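# The woman who teaches by dragging

Anathi Potgieter has spent most of the year picking up a purple disk that doesn't exist. She does it with a hand controller, a headset she describes as "a hot brick with opinions," and a kitchen chair she brought from home after the office one gave out.

Potgieter records demonstrations for Trunodgate, a simulator in which people steer a robot through small chores so that software can learn to copy them. Before that she taught piano for 12 years. She says the jobs are closer than you'd think.

"You put your hand over the student's hand and you play the phrase," she told me. "The student goes home and plays your mistake back to you for a month. Same here, except the student practices all night."

Her boss, Tuncay Baysal, wanted 3,000 recordings by July. He got them, and then found that a good many taught the robot to hesitate. Potgieter had been pausing before each grasp to push her glasses up under the headset. The trained robot, having no glasses, paused anyway.

"It was very respectful," said Baysal. "It would come down over the thing, stop, have a little think, and then grab it. We showed that to a customer. He asked if it was praying."

The fix was to throw out the worst sessions and get Potgieter contact lenses, which she expensed.

Most of her day goes to tabletops. The software deals her a new layout, she clears it one object at a time, and it deals her another.

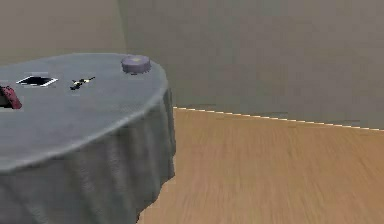

*One of the simulated tabletops, with the purple disk toward the far rim.*

I asked what the red thing on the left was supposed to be. "We call it the purse," she said. "Tuncay calls it the plum. There have been words."

The disk she minds more. It's a short, round shape, and in her first week she failed to lift it 33 times in a row, coming in too steep every time. Baysal kept those recordings in a folder named Swanepoel, after her old driving instructor – her choice, she insists.

She has also tried the other way of doing it, on a real arm at Honddale, where you take hold of the machine and pull it through the motion yourself. She liked that better. "You can feel when it doesn't want to go," she said. "With the controller you find out when the tablecloth moves."

Does the robot ever do it better than she does? She considered this for a while.

"It's smoother on the way back," she said. "I'm usually thinking about lunch by then."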